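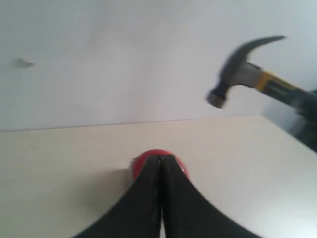

*Photo: Khrystyna Horobets*

Spring at my house means the stainless comes out of the cupboards and gets looked at in daylight, and every year I'm a little ashamed of it. So this page is mostly steel, with a few other bits I've picked up since February.

**Smudges.** Skip the fancy spray. A drop of dish soap, warm water, a soft cloth, and then (this is the part I ignored for years) a second cloth that's bone dry. Nearly all the cloudy streaks I used to fight were just water I'd left to dry by itself. Brushed steel has a grain, so wipe along it. Going in circles feels more thorough but you'll only push the grease around.

**Rainbow marks.** White vinegar on a paper towel, ten seconds, rinse. I did a whole stack of pan lids this way while the pasta boiled and was so pleased I called my sister!

**Stuck-on egg.** Baking soda and enough water to make a paste, leave it through one cup of coffee, then rub with your fingers. No steel wool — I have a mixing bowl from my Lardale days that still shows what steel wool does.

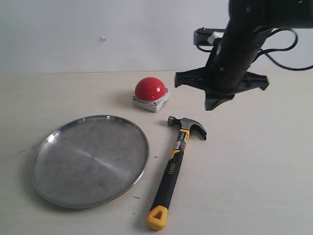 *Photo: Stefaniia Ivanyshyn, used with permission*

**White rings on the table.** If yours is wood with a finish on it, try a hair dryer on low, held well back and kept moving. Mine faded in a few minutes. Rub in a little olive oil after and buff it off. The old ring by the window didn't budge and I've put a fruit bowl on it.

**Pencil on painted walls.** A clean white eraser first, before anything wet. If you go straight in with a sponge you can end up with a gray smear twice the size (ask me about the hallway).

**Tiny nail holes.** Spackle, fingertip, scrape flat with an old gift card, let it dry overnight, then 200 grit sandpaper very lightly. Dab the paint on with a bit of sponge instead of a brush and the patch blends in much better.

**Cloths.** Wash the microfiber ones on their own and leave out the fabric softener, or they stop picking anything up. I keep mine in a shoebox under the sink, dry ones on the left.

Next up is the oven door, which I have been putting off. If you have a way to get at the drips between the two panes of glass, please write and tell me.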